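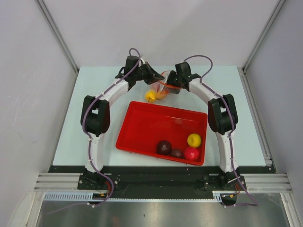 Dwynwen Ellis
Grad student, robot manipulation class project (team Brisorora)

ok project thread time, because my sister asked what I do all day and "I watch two arms hold a plastic bag" did not land

The class assignment: pick a chore that needs two hands and get a pair of arms to do it. Other teams picked folding towels. We picked bagging. Balls out of the bag, into the red tray, then back again. I voted for this, so I can't complain (I complain daily)

Bags are so much meaner than they look! They crinkle, they cling, and being see-through they mess with our vision code like you wouldn't believe. The orange thing in there tints the whole bag orange and the code goes "ah yes, one giant orange"

Four balls in the tray, all crammed in one corner, and a yellow one over on the table by the bag. The dark brown is the one I dread. Our color detector keeps mixing it up with the maroon

Usmani, my teammate, wants 2000 practice runs before the final demo. We have 300. The demo is in December. I have done this math several times and it does not get better

Also the purple cables! Every time I change how the arms reach I have to go back and check the slack on both sides. Cable ties are now a line item in our budget, I'm not kidding

Next up is getting the left gripper to let go while the right one keeps hold. In simulation it's lovely. On the real arms, ask me Wednesday

If anybody has a trick for finding the edge of a clear bag please please reply, I will read your whole paper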